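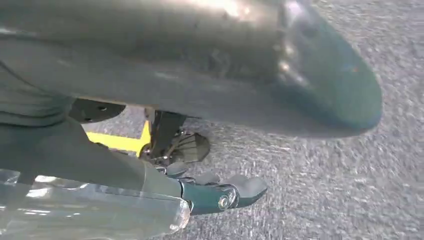
Minutes of the Gripper Evaluation Working Group, Illis Project

Held in August 2025 at the Warrier site. A quorum was present. Apologies were received from the Brostus representative.

1. Minutes of the July meeting

The minutes were agreed as a correct record, subject to one change under item 4, where "wrist mount" should read "wrist cover".

2. Matters arising

The revised safety notice has been put up at both entrances to the test area. The request for a second storage cupboard remains with the site office.

3. Comparison of hands

The group received the interim report on the two hands under review, the Droltum multi-finger hand and the present two-finger gripper. Each is to complete 39 pick-up tasks at floor level under the same controller settings. The multi-finger hand has completed 11 tasks to date. It was noted that thin and flat articles had taken longer than planned with both hands, and that the report should give times for these separately. Members asked that dropped items be recorded as failures even where the hand recovered them at a second attempt.

4. Wrist cameras

Members reviewed the view from the wrist cameras during floor work. Blurring of the carpet while the arm is moving was discussed at length. It was agreed that a shorter exposure should be tried before any change of camera is considered. One member asked whether the lighting above the test area would be strong enough for this, and the point was left open until the trial has been run.
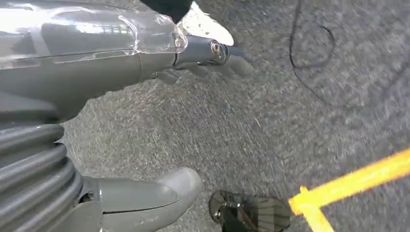

The group further agreed that reflective articles, including sunglasses and clear plastic, should stay in the set of test items, and that the same set should be used for both hands until the comparison is closed.

5. Controller

The report on the Brostus controller was deferred in the absence of its author. Papers already sent out are to be kept for the next meeting.

6. Budget

A sum of 3,000 pounds was approved for spare fingertips and cables. Any order beyond this sum is to come back to the group.

7. Actions

Test team: complete the remaining tasks for the multi-finger hand and circulate the times.
Camera team: run the exposure trial and report in writing.
Secretary: ask Brostus for a revised date for the controller report.

8. Next meeting

The date will be confirmed by the secretary once the camera trial has been reported.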